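Equipment planning: where we are with the second robot

Worcombe office, 8/25/23

The budget for next year closes soon, and the robot line is once again the longest one on the page. In August we asked for two quotes on a two-armed mobile unit. Tokier sent 3 pages. Zelta sent 34, of which 14 concern the warranty and what will void it. Breathing near the unit appears to be safe.

The prices are closer than the paperwork suggests. Tokier is cheaper to buy and dearer to keep, with grippers sold separately, like batteries in a toy. Zelta includes the grippers and charges for training, which we would need, having seen how we treat the copier.

Before anyone signs, we are running the shortlist through Zou, our simulation setup. Simulated hours cost us a license and some electricity, and a simulated dent in a simulated wall needs no purchase order. The question for the budget is reach and turning room: if a unit can't manage a hallway with furniture in it, we will be paying for either a smaller robot or a wider building, and the second has not been quoted.

So far the hallway runs have been the useful ones. They have already moved money from "spare arm" to "floor space," a line that did not exist in the spring. We also added a sum for door hardware – small handles are hard on grippers and harder on schedules.

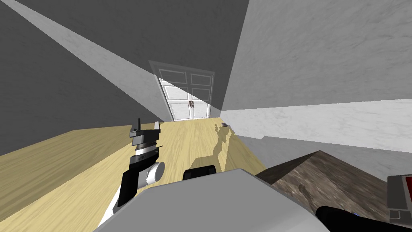
One reader wrote in to ask why we don't lease for a year and decide afterward, given that whatever we buy will look old by the time the invoice clears. Leasing is in the draft as option two. It costs almost as much as buying, but the repairs would be somebody else's line. Comments on the draft go to the equipment inbox until the end of the month.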